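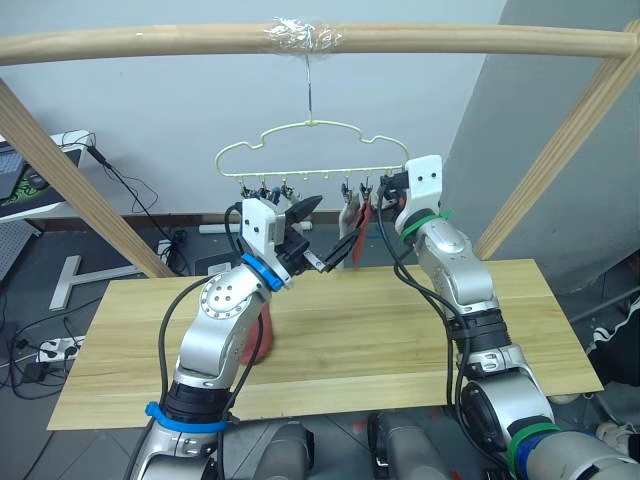

Cloud hanger on the rack, red and white cloths on the right-hand clips

From: Jannik Wendt
To: Sostano laundry list
Subject: Re: clip hangers for small items

Bernice Dankwa wrote:
> Does anyone still use the plastic clip hangers for socks and
> washcloths? Mine keeps sliding down the pole to one end as soon
> as I load one side. I am also not sure how far apart to put
> things.

Bernice,

I use the cream one shaped like a cloud. It has pegs along the bottom rail and the clips hang under that. The hook is thin metal and will slide on a bare wooden pole. Wrap clear plastic tape around the middle of the pole and hang the hook there. I have had tape on mine since May and changed it once.

For spacing, I leave a free clip between thick items. Thin cloths can go next to each other. If you only have a couple of things to hang, put one on each side and the rail will stay closer to level.

Check the height before you load it. Long cloths should clear the tabletop, or the bottom edges stay damp.

Erzsébet asked last time about replacement clips. Ottmar bought a bag of 50 from Løken and they fit the cloud hanger, but the springs are stiff. I can bring a few to the next swap if you want to try them.

Jannik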